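Giving up the second coffee

I cut back to one coffee a day in June and have stuck to it since. The reason was sleep. I was waking at three most nights and lying there until five, and my doctor asked how late I was drinking it. Four in the afternoon, usually.

The first week was bad. I had a headache by lunch and went to bed at nine. The second week was better. Now I have 400 ml in the morning, ground coarse, and tea after that. I buy the Kulisari beans, which went up again this fall, so one bag lasting longer helps. 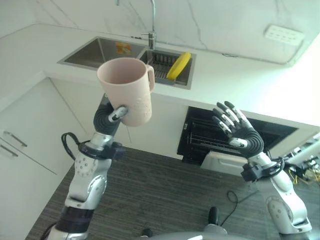

The pink mug.

Macarena Herrero, who I worked with at Flullbridge, told me to try decaf in the afternoon. I bought a bag and did not like it. It tasted like cardboard to me. She swears by it, so your results may differ.

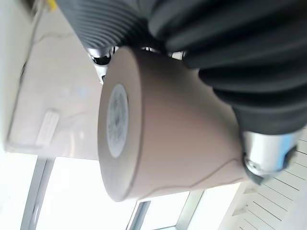 Tea has been the easier swap. I drink rooibos at four and peppermint after dinner, and neither keeps me up. I keep both in the cupboard by the stove so I don't reach for the coffee out of habit. Pale pink with a bit of tan in it, like the cone with the round white label, is the color my rooibos goes with milk. I leave it to steep longer than the box says. I slept through five nights last week, and I have a checkup on Fri 9 November, so I will ask about the other two.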